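The case for keeping the beige box

5/9/26

My neighbour Stella Minja put a desktop computer out by the bins in June last year. It was a tall, dull office machine that had spent its working life under a desk at a lettings agency, and she had been told it was finished. I asked if I could have it. She said I could have the monitor as well, so I took that too, and made two trips up the stairs.

I have been thinking about that machine ever since, mainly because of how easy it was to open. The side came away after I pulled one lever. Inside, most of the things I needed to touch were coloured, and most of the things I didn't were not. The fault was the hard disk. I bought a second-hand one with 500 gigabytes on it for 18 pounds, slid the old one out, slid the new one in, and had the computer running again before supper. It is the machine I am writing this on.

My argument is that the ordinary office desktop was one of the best pieces of everyday design most of us ever had in the house or at work, and that we let it go without much of a discussion. I don't think it was beautiful. I think it was polite. It assumed that somebody other than the maker would one day need to get in, and it made room for that person's hands.

Take the drive caddy. If you have never seen one, it is a plastic cradle that grips a hard disk along its sides and lets it slide into a metal cage, the way a drawer goes into a chest. The good ones have a latch you can work with a finger and thumb. There is no need to find a screwdriver, or to find the screw you have just dropped behind the power supply. On a lot of office machines the caddy is blue, and so are the other parts a user is meant to handle, and once you know that you can find your way about a computer you have never opened before.

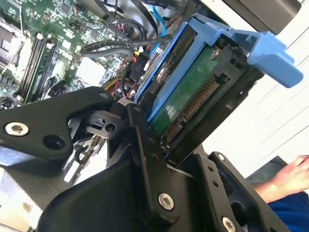
A hard disk in its blue caddy, with the release latch on the right and the memory slots over on the motherboard.

I can hear the reply to this already, as I have had it from my brother-in-law. Shabani Mabula sells and services laptops and he thinks I am being sentimental. Nobody wants a tower under the desk, he says. People want something they can carry to the sofa. Disks with moving parts are slow, and the storage in a new laptop is many times quicker partly because it is tiny and sits right on the board. You cannot have a thin computer and a drawer for the hard disk.

He is right about the drawer. I would not try to fit a full-sized disk in a laptop and I don't want to carry a tower to the sofa. But his argument proves less than he thinks. A small part can still be a removable part. The storage stick in my daughter's laptop is about the size of a piece of chewing gum and it is held by one screw, and I changed it myself. The trouble was getting to it. There were 11 screws in the base, two of them under the rubber feet, and then a run of plastic clips that I had to prise apart with an old bank card. I broke one. The part was easy and the box was hard, and the box was somebody's decision.

Shabani's other point is that customers don't open their computers, and never did. In offices it was the IT department that opened them. This is true as well, and I think it helps my side. The office tower was made easy to open because the people buying it were buying hundreds at once and paying staff by the hour to look after them. If a disk swap took two minutes and not 40, that was money. Big buyers asked for the latch and they got it. The rest of us inherited the benefit when the machines were sold on, or put out by the bins.

Home buyers have never had that sort of pull. We buy one computer at a time, every five or six years, and in the shop we look at the screen and the price. I have never seen a shop with the base off one of its display models. I would like to. I would like to see the inside of the thing in the same way that I look under the bonnet of a car, even though I understand perhaps a third of what is there. You can tell a fair amount from whether things have been left within reach.

Caroline Gachanja runs the repair table at our library on the first weekend of the month, and I have helped on it since the autumn. In that time we have had 43 computers across the table. I went through her notebook for this piece. The old desktops were the least trouble by a long way. Nearly all of them went home working, usually after a new disk, more memory or simply a clean. With the laptops it was closer to half, and several of the ones that failed had a fault we could name but couldn't get at without doing worse damage. One woman was told by us, correctly, that her memory was faulty and that it was soldered down. She had paid more for that laptop than I have paid for any computer in my life. She took it home in the same carrier bag.

I should be fair about the desktops. Some of the cheap ones were horrible inside. I have had my knuckles opened by the edges of a drive cage, and I once spent most of an afternoon on a case where the disk could only come out if the graphics card came out first, and the graphics card could only come out if you pressed a catch that was under the graphics card. Makers also had a habit of using their own shape of power supply so that a standard one wouldn't fit. And many of those machines drew a lot of electricity for what they did. Muthoni, Stella's sister, put a plug-in meter on mine because she didn't believe my figure for what it costs to run. She was right not to. It uses a good deal more than her laptop, and I now turn it off at the wall when I have finished.

So I am not asking for the tower back in every home. What I want is much smaller than that. I want the parts that wear out to be parts you can take out. On most computers this means the storage, the memory, the battery if there is one, and the fan. I want them reachable by a patient adult with one common screwdriver or no screwdriver at all. And I want them marked. The colour is the bit I would fight hardest for, and it must be nearly the cheapest thing on the list, as the plastic has to be some colour or other. A blue latch on a black cage tells you to pull it here and leave the rest alone. It does this for people who don't read English, and for people who have lost the manual, meaning everyone.

There is a wider reason to care about this, apart from the money. A hard disk holds people's things. When a computer dies the disk is often perfectly well, and if it comes out on a sled with its connector showing, it can be plugged into another machine and read. I have done this for three people now. In one case it was a set of family photographs from Medina that existed nowhere else – Nabila Ismail had thought they were gone, and had been keeping the dead computer in a wardrobe for four years without being able to say why. It took me less time to get the disk out than it took to drink the tea she made. If the storage had been soldered to a dead board, I would have had to tell her to try a specialist, and the quotes I have seen for that sort of work start at several hundred pounds with no promise at the end.

People will say she should have had a backup. She should. So should I, and so should you. But a design that only works for people who have already done the sensible thing is not much use to the rest of us.

Shabani and I have not settled it. He did tell me at Easter that one of the makers he deals with has gone back to a base that comes off with captive screws, and that he can now do a battery in ten minutes. He sounded quite pleased. I asked him what colour the tabs were and he said black, all of it was black, and that you just had to know.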